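Cold Drinks and Corner Shops: A Gallery

I have been fond of drink coolers for as long as I can remember, which my family will tell you is a funny thing to be fond of. It began at my uncle's store, where I was allowed to fill the shelves in July and August and was paid in lemonade. These pages collect coolers, counters and shop shelves from places I've stopped in -- 22 sets so far, with more waiting in a folder -- and I hope you'll take your time with them. Click on any heading to go back to the full set.

Set 14: The Drinks Case at Rakport

My friend Ľubomír Zeman first told me to go and look at this one, and I'm so glad he did! He stocked shelves himself for years and still can't walk past a row of bottles without wanting to turn the labels to the front.

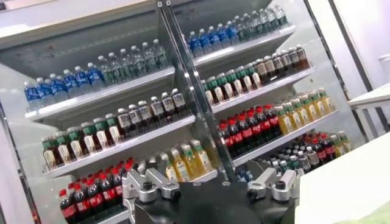

Blue-labeled water up top, tea and something darker on the shelf under it, then the yellow juice with its white caps. My favorite part is the cola down at the left, packed in so tightly that the red caps make one bright stripe. It's an open-front case too, so there's no door to fight with when you have a sandwich in one hand.

Set 15: The Long Counter at Wesik

A much older shop, and a much slower one (I mean that kindly). I went in for a newspaper in January and came out an hour later with a bag of pears, a ball of string and the whole history of the building. The pictures for this set are still being sorted, so please check back.

Set 16: Fukness, Early Morning

I got there at six, before the bread, and the owner let me wander up and down the aisles while she made coffee for the two of us. The full set will go up after Set 15.

If you have a favorite cooler or a well-kept shelf in your own town, do write and tell me where it is. I read every note, even if it takes me a while to answer.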